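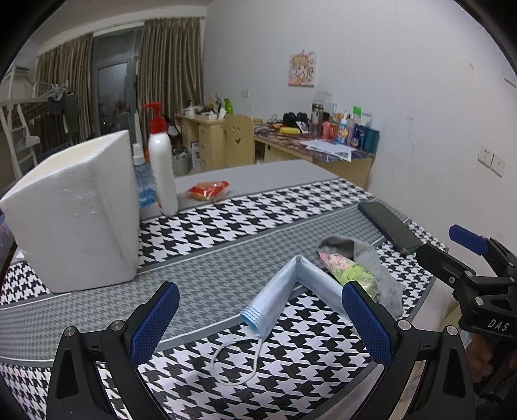

What do I need to own to take part in the home kit trial?

A table, a power outlet within reach of it, a phone, and a home internet connection that can handle an overnight upload. We lend you everything else and collect it when you finish.

Paid participants wanted: two-hand gripper kit, home trial
Nusness, Dretden and Herkcombe areas
Part-time, fixed term, starts in August

Nusness is looking for people to use our two-hand gripper kit in their own homes and report on it. The kit is a pair of hand-held grippers with cameras on them. You hold one in each hand, squeeze to close the fingers, and do ordinary table work with them. The recordings are used to train robot arms, and your written notes go to the team that builds the kit.

We rent this kit to labs and small companies now. Most of those customers have an engineer on hand when something sticks or a file won't save. From next year we want to rent it to households that are paid per session, with nobody technical in the room, and we need to know where it goes wrong before then. The first round ran with employees and their families and produced 3,009 recorded sessions. Those people already knew the kit. You won't, and we would like you to tell us what confused you.

The work

A session is 40 minutes of recording plus set-up. You choose a task card in the app, put the items on the table, and repeat the task until the timer ends. Cards for this round cover small and soft things:

Pick up a disposable face mask, fold it, lay it flat
Spread a cloth and fold it
Move pump bottles and spray bottles from one end of the table to the other and stand them up again
Put wrapped snacks into a bowl and take them out
Clear a table that has mixed items on it
Stack soft packs

Masks are the slowest card. The ear loops catch on the finger pads and thin fabric is hard to pick up off a patterned tablecloth. Expect to drop things. Dropped items stay in the recording. You pick them up with the grippers if you can reach, or set them back by hand and press the skip button if you can't.

We want real homes. A bedroom with a bunk bed and two desks is as useful to us as a big kitchen. Please don't buy anything, clear the shelves or change the furniture. Leave the tablecloth on if you normally have one.

After each session you fill in a form. It asks which card you did, what broke or annoyed you, whether your hands or wrists hurt, and how long set-up took. A few sentences is enough. Every second week there is a 20-minute phone call with Paula Dobre, who runs the trial.

Hours and pay

You do between three and five sessions a week for six weeks. Sessions can be at any time of day you like, as long as the room is lit. No more than two sessions in one day, with at least an hour between them.

Pay is $632 for the full six weeks, provided you complete the minimum of three sessions each week and send the forms. People who average four or more sessions a week get $674. Payment is made in two parts, half after week three and the rest when the kit comes back. If you stop early, you are paid for the sessions you have done. If a session is lost through a fault in the kit or the app, it counts as done and you don't have to repeat it.

The training visit is paid separately by the hour. Bus fare or parking is refunded with a receipt.

What comes in the kit

Two hand-held grippers, left and right
Charging dock and two cables
Spare finger pads and a hex key for changing them
A recording unit with a belt clip
A printed guide of 12 pages
A hard case

The finger pads wear out and you will probably change them once. It takes a few minutes. The guide covers it on page 9, and page 9 is the one people in the first round complained about, so please read it critically.

Known faults in this version: the left gripper sometimes loses its connection when the dock is unplugged during a session, and the app shows the upload as finished before it is. Leave it overnight. There's no need to report these two unless you see something different from what is written here.

Who we are looking for

You should be 18 or over and live within an hour's drive of our Dretden office or the Herkcombe store. You need to be able to hold a small tool in each hand for 40 minutes with short breaks. You should be comfortable reading instructions in English and writing short answers. Left-handed people are especially welcome, as the first round had very few.

No experience with robots is needed. If you have worked on robot hardware in the past two years, this round isn't for you, but write to us anyway – we hire technicians from time to time.

Only one person per household can be the paid participant. Other people may be in the room if they have signed the household form. Children under 18 should be out of the room while you record. A hand or sleeve at the side of the table does not spoil a session, and you don't need to stop for it.

Privacy

The cameras are wide and will record much of the room, including walls, furniture and whatever is on your desk. Before you start, put away mail, bank papers, medicine labels and anything with a full name or address on it. Turn your phone face down or silence it. The app lets you watch any session before you send it, and you can delete it at that stage without giving a reason. Deleted sessions do not count toward the weekly minimum.

Faces are blurred by our staff before recordings are used. Recordings are kept for five years. You can ask for yours to be removed at any point during the trial and for 30 days after it ends. Past that date they will have been mixed into training sets and we can't pull them out, so please think it over before then.

Training visit

Everyone comes in once before taking a kit home. The visit lasts two and a half hours and is held at the Mihăilă building in Dretden, second floor, on a Saturday. Relu Ciobanu does the training. You will try both grippers, change a pad, run one short session from start to end, and sign the loan form. Wear short sleeves or sleeves you can roll up. Your kit goes home with you the same day. The case weighs less than a full suitcase but is awkward on a crowded bus.

If you try the grippers and decide the work isn't for you, you can leave it there. The visit is still paid.

Damage and loss

Normal wear is ours to pay for. So are drops from table height. Water is the main thing to watch: don't use the grippers at the sink, and make sure spray and pump bottles are closed before you pick them up. The loan form asks for ID. We don't take a deposit.

How to apply

Send an email to the trial desk with "home kit trial" in the subject line. Include your name, the town you live in, a phone number, which hand you write with, and a few lines on the room and table you would use. The table should be at least 30 inches wide. A photo of the room helps us but you don't have to send one. There is no résumé to send.

Paula Dobre reads the applications and calls people back in the order they come in. Calls are short and mostly about your schedule and your table. If you need the form in large print or want to apply by phone, ask at the front desk in Dretden or at the Herkcombe store counter.

Applications close when the places are filled. Anyone who applies after that goes on the list for the next round, which will use the same kit with a new dock.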